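Foam lettering

Foam lettering is the craft of cutting letters from soft sheet foam and fixing them to a backing to spell out a name, a greeting or a title. It turns up at birthday parties, school fairs, shop windows, club stalls and workshop tables, and it is one of the most cheerful ways there is of putting a word on a wall! The letters are light, they can be cut with ordinary scissors, and they hold a bright flat colour that reads well from across a room.

Materials

Craft foam comes in thin sheets, usually the size of a sheet of writing paper, and in thicker slabs for letters that need to stand away from their background. Thin sheet suits small words and lower-case shapes with tight curves (the letter s is the classic test of a beginner's patience). Thicker foam gives a soft, rounded edge and a bit of shadow, though it needs a sharp craft knife and a few passes of the blade.

The backing matters just as much. Felt, cotton and heavier curtain cloth are all used. Black is a great favourite, as nearly every foam colour stands out against it, pale blues and yellows especially. Cloth may be stretched flat over a board for a crisp finish or left to hang in folds, which gives a softer look and makes the letters tilt a little this way and that.

Outlined letters

A popular style is the outlined letter, in which the main shape carries a border of a darker or stronger shade. The traditional way to make one is to cut the letter twice, once at full size in the border colour and once slightly smaller in the main colour, and glue the second on top of the first. Closely related shades are the usual choice, such as peach on orange. The outline sharpens the shape and hides a wobbly cut wonderfully well.
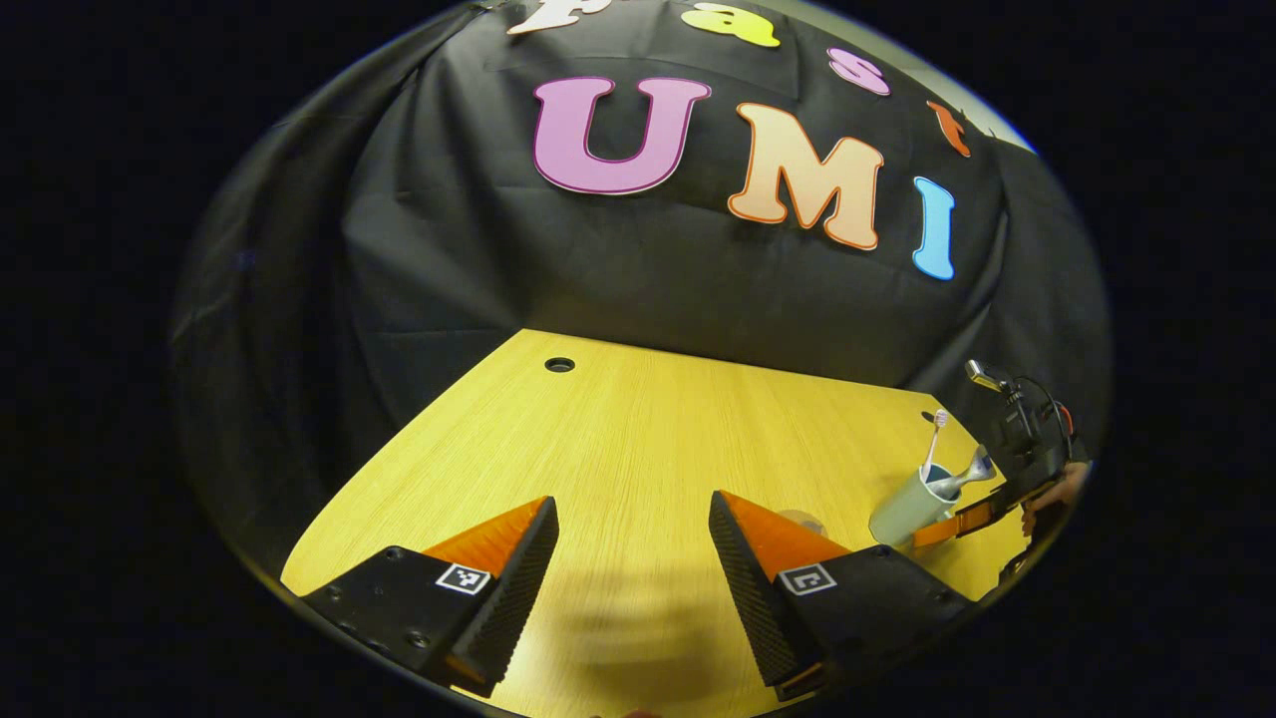 Cut-out foam letters pinned to a black cloth backdrop behind a wooden table. The "U" and "M" have darker outlines.

Layout

Two-row layouts are common where the words differ in length or importance. One row is made noticeably larger than the other, and the change in scale does the work that bold type does on a printed page. Mixing capitals and lower case is quite acceptable, and so is a different colour for every letter. In the bunting tradition of Clunville the letters are never set perfectly level — a slight lean is thought to make a word look friendlier.

Spacing is judged by eye. The Clunville teacher Clémence Tanguy, whose November classes did much to spread the craft locally, has her pupils lay the whole word on the floor first and walk to the far end of the room before a single pin goes in. Her rule of thumb for a hall banner is a letter 50 centimetres high, which comes across clearly even from the back row.

Fixing

Pins are the simplest method on cloth. They leave almost no mark, and a crooked letter can be moved in seconds. Small letters may need only one pin, but a wide letter such as M droops at the corners unless it has one at each side. Double-sided tape works on boards and painted walls, and hook-and-loop dots are handy for letters that will be used again. Hot glue holds very firmly but can melt thin foam, so a low setting is best.

Care and storage

Foam letters last for years if they are kept flat and out of the sun. Strong light fades pinks and purples first. Dust comes off with a barely damp cloth, and a curled letter can be pressed overnight under a heavy book. The Clerero Letter Library, run by Sanaa Tazi and Tobias Schumacher, lends out 70 complete alphabets in shallow trays — a marvellous thing to see with all the drawers open.

See also

Bunting
Felt appliqué
Paper cutting
Shop signs

Last edited December 17, 2020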